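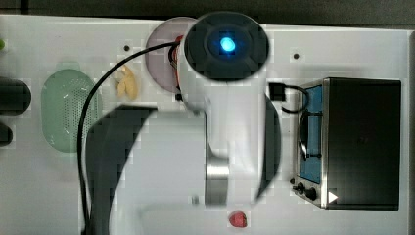 Wanted: people willing to lay a pretend table, over and over, for modest pay and all the biscuits they can carry.

The work is setting out and clearing away play kitchenware: plates, cups, a colander, a pan, and toy food that has fooled at least one hungry colleague. You'll work at a white table from a printed card, put each piece where the card says, then clear the lot and start again. A session runs 3 hours. No cooking experience is needed, and chefs tend to argue with the card.
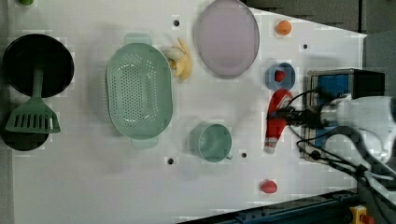
Household Objects Group, Lulldale — Room 324

We want adults of any age who can stand comfortably and tell a plate from a bowl under pressure. Left-handers are especially welcome. Sessions run through June at our Dunstan Street rooms, and tea is provided in real cups.

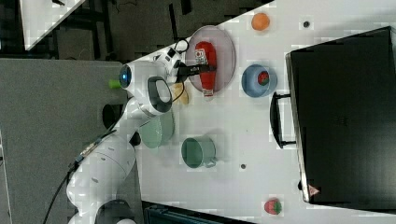
Catarina Esteves, back for a second round, reports that the strawberries are the easy part and that you should wear comfy shoes.

To put your name down, ring Ezekiel Tillman on extension 2157 — mornings are best — and tell him which days you're free.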